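Ticket 727: Colors go too warm after waking from sleep
Product: Zulta display calibrator, desktop app
Status: Solved
Opened by: Bukola Tijani
Date: 5/10/18

First off, I love this thing! I've had my Zulta for three months and it made my old monitor look like a new one. So please read this as a fan with a puzzle.

After a fresh boot everything is perfect. Grays are gray, skin tones look like skin. Then the computer goes to sleep, I come back with my coffee, and the whole desktop has gone orange. Browns suffer the most and whites look like weak tea. If I open the Zulta app and click Apply Profile, it snaps right back. Until the next nap, anyway.

What I've tried so far:
- Recalibrated twice, once in daylight and once at night. Same result.
- Swapped the video cable. No change.
- Set brightness to 110 in the Zulta app, as your setup guide suggests. Lovely picture, same orange after sleep.
- Turned off the night color setting in the system menu. I really thought I had it with that one.
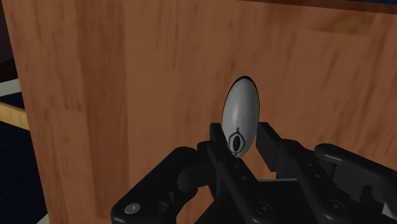
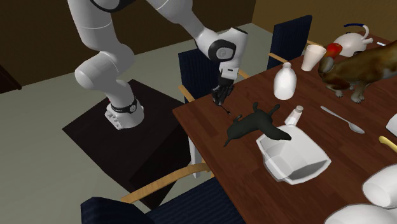 Category: Color profiles > Sleep and wake

Reply from Gokinow Support, Vistisgate desk

Hi Bukola, thanks for such a thorough write-up! Your calibration is fine, and so is your cable. Something is loading a second profile on wake, and the usual suspect is a leftover from another color program. Could you look in your startup list and tell us if there's anything in there called Chukwu Tray? Older versions put themselves back after an uninstall.

If it's there:
1. Quit the Zulta app.
2. Switch off Chukwu Tray in the startup list and restart.
3. Open Zulta, go to Settings, then Profiles, and tick Reload on Wake.
4. Set the reload delay to 1000 milliseconds. The default is 215, too short for some monitors.

Reply from Bukola Tijani

It was there! I removed Chukwu back in February and would have sworn it was gone. Did all four steps, put the machine to sleep five times, and the colors came back right every time. There's a tiny flicker of orange for about a second and then it settles. I can live with that, it's kind of fun to watch it click into place.

One small wish: could the delay setting be easier to find? I scrolled right past it twice.

Reply from Gokinow Support

Great news! The flicker is the delay doing its job. You can try lowering it a little at a time until the orange comes back, then go up one step. I've passed your note about the menu to the app team.

Closing as solved. Replying to this ticket will open it again.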